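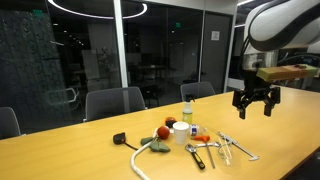
The Jareline long table, with a wrench, safety glasses, a spray bottle and a paper cup on top.

Print this page | E-mail this page

Jareline Long Table
From the Satulent workroom collection

We first drew the Jareline as a conference table, and plenty of people still buy it for exactly that. But then the orders started coming in from craft rooms, repair clubs, school offices and one very busy church kitchen (hello, Pettigrew!), and we had to admit that what everybody seemed to want was simply a good long table where you can put everything down at once and still find it again. So that is how we sell it now.

The top is a light wood with a warm, yellow-orange finish. It makes a north-facing room feel a good deal friendlier, and small things show up nicely against it — screws, pencil stubs, the cap you just set down. The finish is a satin one and wants very little from you. Wipe it with a damp cloth, dry it with another, and please keep anything with bleach in it away from the surface. A wet cup left standing overnight may leave a ring, so a coaster is a kindness.

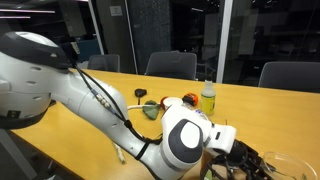
Jareline top in the warm finish. The tape measure and bottle are not included.

The table ships in sections that bolt together from underneath. The heaviest carton weighs 57 pounds, so do ask a friend over. You will need a wrench and a clear stretch of floor, and it is much the easiest to build the thing in the room where it is going to live. Turning a long table in a hallway is an afternoon we wouldn't wish on anyone.

Once it is standing, go around and snug up all the bolts a second time, then again after a month or so of regular use. The feet adjust by hand for floors that are a little off, as ours in Surkden certainly are.

Details
Finish: warm light wood, satin
Load, spread evenly: 1000 pounds
Assembly: bolts supplied, wrench not supplied
Lead time: 6 weeks
Item number: JL-66

Finish samples are free, and we really do encourage you to send for one before ordering, as the color shifts quite a bit between daylight and lamplight. Prop it up where the table will go and look at it at breakfast and again after supper.

Print this page | E-mail this page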